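We use cookies to improve your experience on this site. Accept | Manage settings

August 21, 2024

Litter Box Habits and Clumping Clay: Term Project Report

12 shares | 2 comments

For my project I compared two kinds of cat litter at the Grurkcombe shelter, where I had a placement through my animal care course. The shelter had been using Arkilex, a clumping clay, and wanted to know if Clidunik, a pellet made from pressed paper, would cut down on dust and smell in the cat room.

I used 6 boxes. Half were filled with clay and half with pellets, all to the same line marked on the inside with tape. The boxes stayed in the same pens for the whole test so the cats would not get confused. Each morning before feeding I scooped every box, weighed what came out and wrote it on the sheet by the door. If a box needed topping up I wrote that down too.

The clay was easier to clean. It made firm clumps that lifted out in one piece, and I lost very little clean litter. The pellets broke down into a gray mush at the bottom and I had to dump the whole box more often. On average a pellet box lost about 200 grams more per day than a clay box, most of it unused pellets that came out with the wet part.

Dust was the other way around. I wiped the shelf over the pens at the end of each day with a damp cloth. The cloth from the clay side was always dirtier. Staff who sneezed on the clay side said they did not have that problem near the pellets. I did not measure this, so it is only an opinion.

Smell was hard to judge. I asked whoever was on shift to score each side, but people knew which litter was which, and the scores changed a lot depending on who was working. I left them out of the results.

One older cat would not use the pellets at all and went on her blanket. We moved her back to clay after 2 days and left her pen out of the averages.

If I did this again I would start in October, when the shelter has fewer kittens, and I would swap the litters halfway through so every pen got both. I would also use one scale. The spare one read high and I had to correct the first sheets by hand.
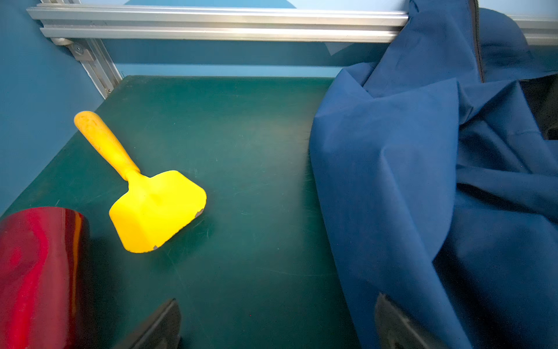 M. Hämäläinen, second-year student, Animal Care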